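I met Ivone Amaral at Clernosia, where she teaches robots to tidy up by doing the job herself first, through the robot's arms. I figured it'd look like a video game (sort of!).

"You forget your own hands," she told me. "Then you miss a can and remember them."

Her current task is litter: get it off the carpet and into the bin. She wants 200 good runs by January, and 11 was her total the day I came by.

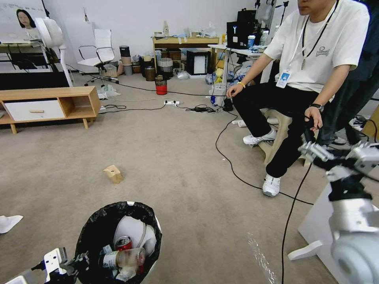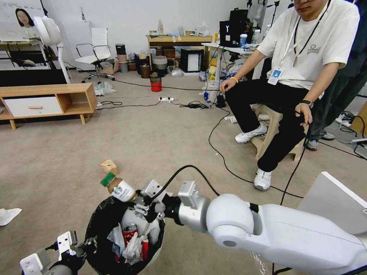
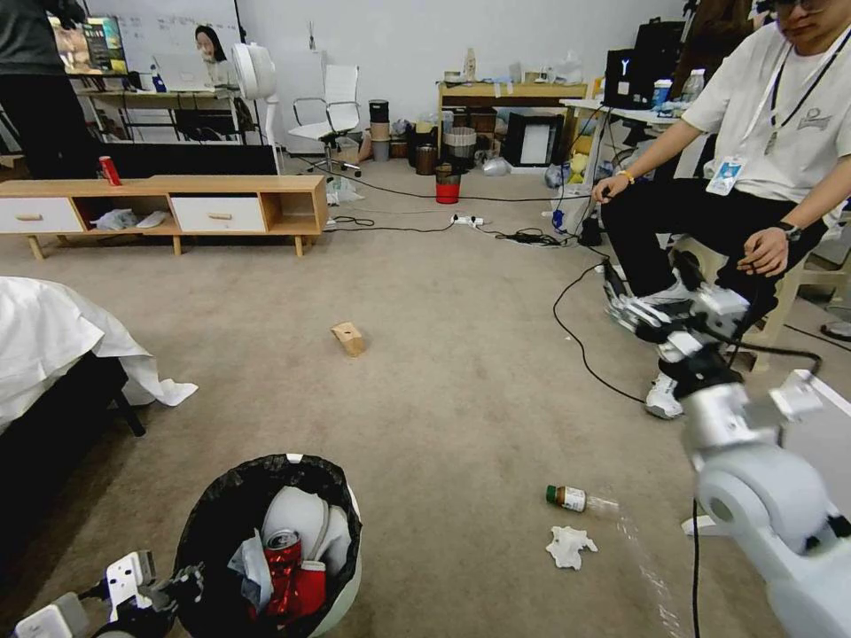
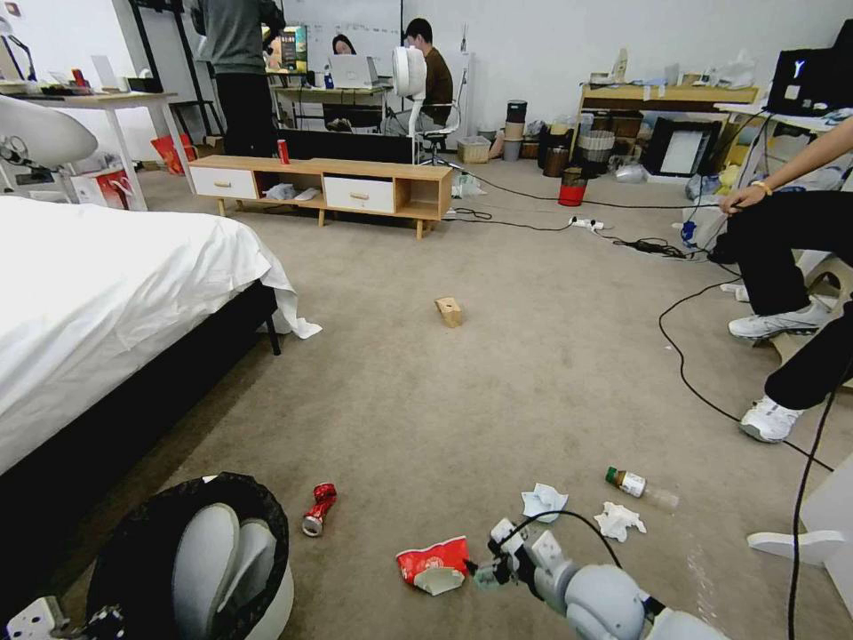

## What makes a good run?

"Slow and boring," Ivone said, laughing. "If I hesitate, the robot learns to hesitate!" Tissues bug her the most, and bottles are her favorite. Her colleague Ismael Leite likes cans, so they trade off every 2 hours and argue about it over lunch.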